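Bimanual sim: handover planner keeps picking the far arm, and the camera view is tilted

Asked by Tahsin Herath
Tags: simulation, camera-extrinsics, motion-planning, handover

Hi all! First real project with a two-arm robot in simulation and I'm having a great time with it, but I've been stuck on one thing since December.

The task is a handover. A simulated person reaches toward the robot, the planner picks whichever gripper is closer to the hand, and that arm moves to meet it. I'm using Zodira for the planning side and a small wrapper of my own called Nurken that turns the head camera output into hand positions in the robot base coordinates. The hand detector itself seems great. It finds the fingertips almost every time.

The trouble is arm choice. With the person's arm coming in from the left, right beside the left gripper, the planner still goes for the right one in a lot of runs. I logged 3,656 episodes overnight and it chose the right arm in 2,234 of them, when the person always reaches from the left side.

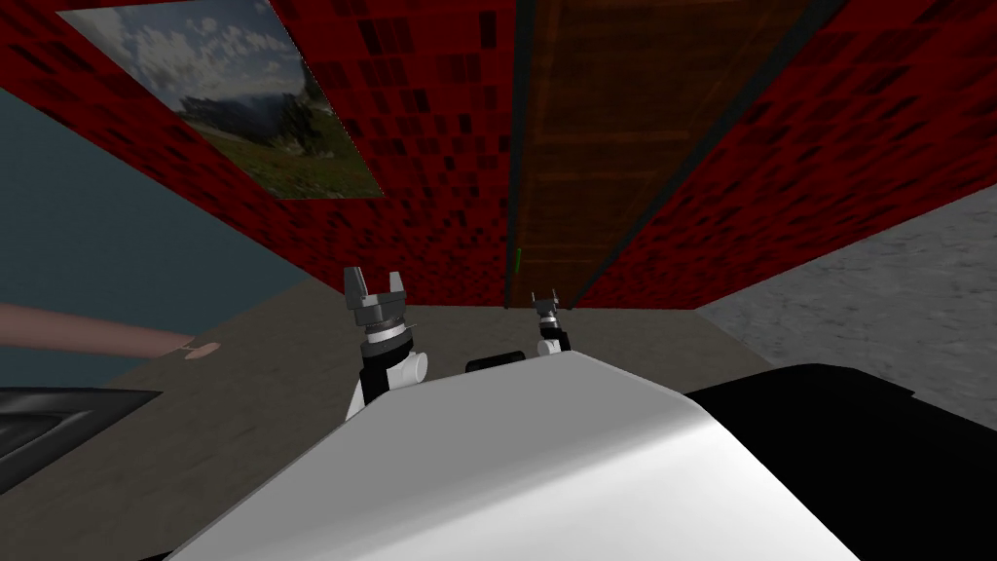
I've checked the joint limits and the collision shapes, and both arms can reach the targets if I type the goal in by hand. The floor and walls also come out at a slant in the head view. I assumed that was just how the head was posed, so I left it alone. Could the two things be related? My camera transform is built like this:

T_base_cam = T_base_head * T_head_cam

with T_head_cam copied from the robot description file. Any pointers very welcome!

3 answers

Blažena Šindelář (accepted)

Oh, I love this kind of bug! Yes, I think they're related. A tilted view is fine on its own, the math doesn't care if the room leans. What matters is whether your transform knows about the same tilt that the renderer used. If the renderer rolls the camera and T_base_head doesn't include that roll, every hand position you compute gets swung around the camera axis, and a hand on the left can easily land closer to the wrong gripper.

Try this before you touch the planner:

1. Take the left gripper's fingertip position from forward kinematics, in base coordinates.
2. Project it into the camera using the inverse of T_base_cam and your intrinsics.
3. Draw a dot there on the rendered view.
4. Do the same for the right gripper.

If the dots sit on the fingertips, your transform is good and I'm wrong. If they're off, look at how they're off. Dots rotated around the image center mean a roll problem. Dots mirrored or way out of view usually mean you mixed up the optical convention (z forward, y down) with the body convention (x forward, z up). The description file often lists both a camera link and a camera optical link, and it's really easy to copy the wrong one. I've done it more than once.

Also print the head joint values at render time and at transform time. In my setup the wrapper was reading the head pose from the start of the episode while the head had already moved.

Kvido Baláž

have you tried raising the cost on the right arm? I set mine to 40 and it basically always uses the left now. works for me

Monique Aubert

Blažena's dot test is the way to go, and I'd leave it switched on as a debug overlay for good. We did that on Štefanec and it has paid for itself many times over.

One thing to add on the planner side. Don't compare straight-line distance from hand to gripper and stop there. Plan a short path for each arm and compare those costs, then add a little hysteresis so the choice doesn't flip halfway through when the hand estimate jitters. I hold the choice for 6 planning cycles unless the current arm becomes infeasible. Raising the cost on one arm like Kvido suggests will hide the bug until your person reaches from the other side.

Comments on the accepted answer

Tahsin Herath: It was the optical link!! The dots were nowhere near the fingertips, and then I switched to the optical version and they landed right on both. Arm choice is left in every episode I've rerun so far. The view still leans but now I know that's only the head pose. Thank you so much, adding the overlay tonight.

Blažena Šindelář: Yay! Do check the head joint timing too, it only shows up when the head is moving.

Boris Hubáček: Same fix worked for me in the Urnthorpe scenes, except I also had to flip the sign on head roll.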